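Carmela Negri has been fixing internet connections in the hills above the Sarkomau valley for many years, and when I called her she was standing on a roof. She asked me to call again after lunch. In the afternoon she had more time, and we spoke for more than an hour about mobile routers, external antennas and why so many people are not happy with the speed they get at home.

She works at Bortolotti, a small shop which sells and installs 4G and 5G equipment for houses where the cable does not arrive. Most of her customers come with the same complaint. They bought a router, they put in the SIM card, and the speed is much lower than what is written on the box.

"The number on the box is the number of a laboratory," she told me. "In a real house you have walls, you have trees, you have the neighbors who watch films in the evening on the same tower. I do not promise any number before I go to see the place."

I asked her what is the first thing she checks during a visit. I was expecting to hear about the signal bars, but she does not look at them very much. She opens the settings page of the router and reads the values for signal strength and signal quality, and she writes both in a notebook.

"The bars are a drawing," she said. "One maker shows four bars, another maker shows two bars, and the signal is the same. People call me and say, I have full bars, why is it slow? Then I look at the quality value and it is very bad, there is too much interference. You can have a strong signal and a dirty signal."

According to her, the position of the router is the most common mistake. Many people hide it behind the television or inside a cabinet. She asks them to carry it to the window which looks to the tower, and to wait a few minutes before doing the test again. It is also necessary to try the same window in the evening, when the network is busy. 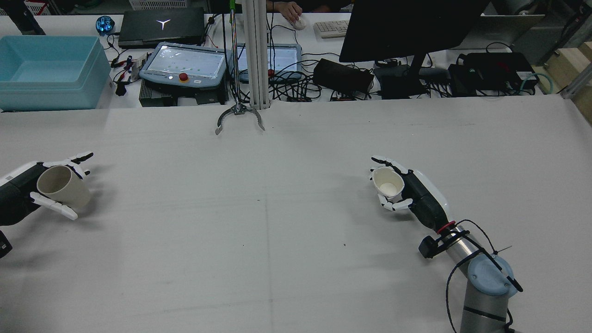 If the window is not enough, she goes to the external antenna. Here I wanted to know if it is really worth the money, and she was careful with the answer. A good antenna on the roof helps when the house is far from the tower or behind a hill. It does not help when the tower itself is full.

"Last May I went to a farm with a Vukavine router and an antenna that was already mounted by the owner," she said. "He used 23 meters of thin cable to go down from the roof to the kitchen. All the signal he was gaining with the antenna, he was losing in the cable. I moved the router to the attic, with a short cable, and from there I took a network cable to the kitchen. It was the same antenna and the same SIM."

We talked also about the question of locked routers. A router that comes with a contract sometimes accepts only the SIM of that operator, and the owner discovers this when he wants to change. Negri suggests to ask in the shop before signing, and to have the answer in writing. She prefers to sell unlocked models, even if they cost more at the beginning.

For small houses she is now installing the Kasari, a simple router with two connectors for the antenna and one network port. She likes that it allows to choose the frequency band by hand. In one village she has seen that the router was always going to the strongest band, where everybody was connected, while a weaker band was almost free. After locking it on the second one, the video calls of the family became stable.

"But write also the bad things," she added. "The menu is slow, and the Wi-Fi is weak. If the house has 3 floors, you need another access point. And after an update it can forget the band you have chosen, so you must check."

In her notebook, which she started when she joined the shop, she has recorded 3,611 measurements. She takes one before the work and others after it, always with the date and the hour. I asked if she will put them on a map for everybody. She laughed and said that first somebody has to read her handwriting.

My last question was about 5G, and if a person with a working 4G router should change it. Her advice is to borrow a 5G phone and do some tests at home, near the same window, at different hours. If the result is similar, the old router can stay where it is.

"The customer is sometimes surprised when I say don't buy," she said. "Then he comes back two years later, when there is a new tower, and we do the job."

Contact us | Copyright March 2026 | Back to top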